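Step 4 – Setting the grip force

With both arms bolted down and homed, open the Rerkex config file and find the line for grip limit. It ships at 1000, and that will flatten anything soft. Drop it to 60 for a first try.

Put a few light things on the table: a plastic mug, a plate, a stuffed toy. Start with the toy. Bring the left arm in low and from the side, one finger over the top and the other in front, then close slowly. 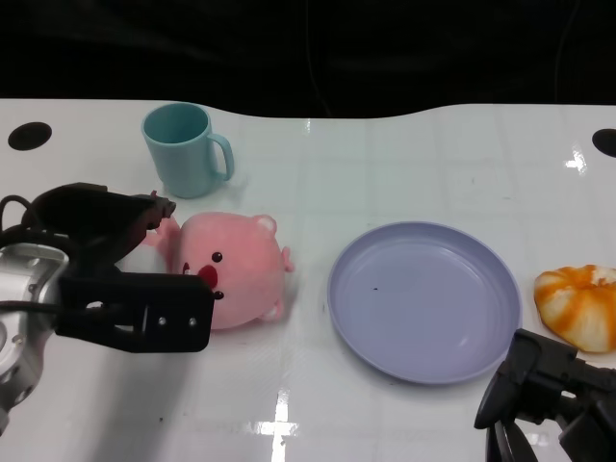

If the fingers slip, raise the limit by 2 and try again. Mine settled at 53 after I swapped the finger pads, so expect to go down as well as up. Write the number on a bit of tape and stick it to the base – the file gets overwritten when you update.

Do the right arm separately. The motors are never quite the same colour of noise, let alone the same strength. Kaj Kvaran's spreadsheet on the Delarmont page has a column for each arm.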